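I missed the whole second half of August here, and I'm sorry about that, especially to the two of you who wrote to ask whether I'd fallen down a well. I hadn't! I was learning to knit socks, which takes over a person's evenings in much the same way, and I have a lot to say about it, so get yourself something to drink.

It started with my aunt's knitting bag. She gave it to me when she moved to the smaller apartment in Womden, along with a lamp and a box of jars I still haven't found room for. The bag sat by the closet all spring. Then one rainy night I pulled out a set of thin double-pointed needles and a ball of gray yarn with a paper band around it that said Barroso, and I thought, well, how hard can a sock be? (My mother laughed at me over the phone for a good long while.)

If you have never made one, you begin at the cuff and work down. I cast on 64 stitches because the pattern in the bag said so, and I got them twisted, and I started over, and I got them twisted again. I won't tell you how late it was when I finally had a proper round going. All right, it was 2355 by the clock on the stove, which has been stuck on military time ever since we moved in. 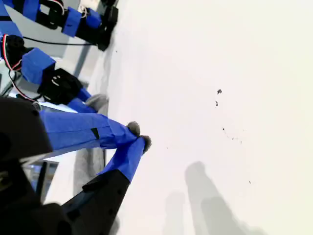
The cuff went fine after that. Knit two, purl two, over and over, and I found I could do it while listening to the radio or half following a movie. I did most of it on the back porch with my feet on the cooler. I got so comfortable that I started telling people at work I was making socks, plural, as though the second one were already on its way.

Then I came to the heel. Oh, the heel! You knit back and forth on half the stitches to make a flap, and then you turn it, and turning it means knitting partway across, stopping for no reason you can see, and going back the other way. I read the instructions aloud to my husband and he said it sounded like directions to my cousin's house. I ripped it out so many times that the yarn went fuzzy and a little sad.

So I signed up for the beginner evenings at Pusau, the yarn shop next to the shoe repair. It costs 40 dollars for the month and you can come as often as you like. Nerea Vidal teaches it, and she has the calmest hands I have ever watched. She looked at my poor heel for a minute, didn't sigh, and told me to stop reading ahead. Just do the row you're on, she said. I did the row I was on, and then the next one, and all at once there was a little cup in the fabric where a heel could go. I may have yelped. The lady across from me dropped her crochet hook. 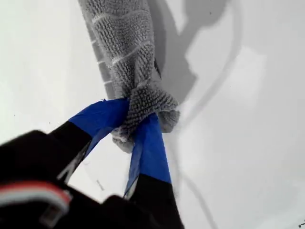
Yarn turns out to be its own rabbit hole, and I've fallen quite a way in. Nerea had us handle everything in the shop before buying any of it, which is a dangerous way to spend an evening. The smooth, tightly twisted kinds are best for the feet, she told us, and I do believe her, but I keep drifting over to the textured ones. I love a nubby gray covered in little loops like the one up there, with those pale bands running across it like the ribbing on a sock. I'd wear that to the mailbox in January and be perfectly happy. What I bought was a sensible navy with some nylon in it, 350 yards to the skein, plenty for my feet and maybe enough for a baby hat besides.

The first sock is finished now. It's a touch long in the toe and there's a hole by the gusset you could put a pencil through, but it goes on and it stays up. I wore it around the house all one afternoon with a regular white sock on the other foot.

The second one is on the needles, cuff done, heel flap begun. I'm hoping to have the pair ready before we drive up to Closiven at the end of September, where the cabin floors are freezing by breakfast time. My sister has already asked for a pair in green. She wears a size eleven, so she may be waiting a while.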